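Thread on the home gripper build, since the last one stopped at the bare frame. Numbered so replies can point at a post.

1/ Two hand-held grippers, one per hand, each cabled to the bench computer. The idea is to do a chore with the grippers in my own hands, record jaw opening and position, and replay it later on a pair of arms. The arms are a separate thread and a separate budget.

2/ Bodies are printed. The trigger linkage is a four-bar I copied from my October version and then shortened by 3 mm. The long version felt fine empty and bound up as soon as the jaws closed on anything thick.

3/ Motor boards are from Butex. They want a clean supply and they let you know by dropping off the bus. I lost an evening to this before putting a scope on the 5 V line and finding the dip every time both jaws moved together. Separate regulator per hand fixed it.

4/ Cable is the Jisbridge flexible stuff, 4 conductors plus shield. Strain relief goes at the gripper body and again at the forearm. If you only do the first one, the cable levers on the connector each time you turn your wrist. I have two dead connectors in a jar.

5/ Wireless question, before it comes up again: I tried it. Dropouts were short and rare and always landed at the moment of contact, the one part of the recording I need. Cables stay.

6/ Jaw force at the tip is capped in firmware. Below the cap, rigid items slip. Above it, plush gets pinched and then refuses to let go. The current number is a compromise and I change it most weeks.

7/ Test task for this round: dish, lid, soft toy. Toy goes in the dish, lid goes on the dish. Then the reverse. It covers a soft object, a rigid one and something with a handle, and all of it fits on one small table.
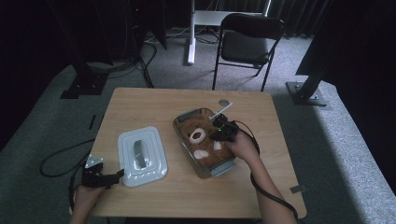

8/ Glass was a deliberate choice. It's heavy enough to stay put when a jaw brushes the rim, and it's hard for the vision side. The depth map shows a hole where the dish wall should be. The bear comes through fine, so the planner thinks a bear is hovering over a table.

9/ Partial fix for the above: ignore depth on the walls and fit a rectangle to the rim in the color image. The pale blue tabs at the corners help, being opaque. Works in even light. Bad when there's glare on the near edge.

10/ The lid is the hard half. Its handle runs lengthwise down the middle, so the grasp is easy to find and easy to get slightly off center. Slightly off center means the lid tilts, one raised edge catches the dish, and everything after that is me improvising.

11/ Numbers so far. 187 recordings kept. I threw out 80 more, mostly for clock drift between the left and right hands. Both hands now share one clock over a sync line, and I haven't discarded one for drift after that change went in.

12/ If you build a pair, do the sync line first. I put it off because the two clocks agreed on the bench. They agreed for short recordings. Over a full session they wandered enough that the left hand let go before the right hand had arrived.

13/ Calibration is dull and takes longer than recording. Close both jaws, zero, open to the stop, note the reading, repeat warm. The readings move a little as the motors heat up. I store a cold value and a warm value and interpolate, which is crude and good enough at this scale.

14/ Tip hardware is still changing. I've been through 3 sets of pads. Bare plastic slid on the lid handle. Silicone held the handle and collected fuzz from the bear until it behaved like bare plastic. Currently on a thin textured rubber from Billex, wiped down between sessions.

15/ Software: the recorder is a small script that writes one file per session with both hands and the head camera. Playback is the Jayasinghe package with my patches for two arms. The patches are ugly. I'll post them once the joint limits are out of the source and in a config file where they belong.

16/ Someone asked about fatigue. The gripper weight is tolerable, the trigger spring is the problem. I dropped to a softer spring and my hands last a good deal longer. The jaws now open more slowly, and that shows up in the recordings as a lag on every release. Undecided whether to correct for it or go back to the stiff spring.

17/ Next: a second dish with straight sides, and a metal one for comparison. Then the same task with the lid starting on the right, as every recording I have starts with it on the left and I expect the policy has noticed.

18/ Printed parts are on the usual page, version dated 2024-03-14. Anything older has the long linkage. Don't print that one.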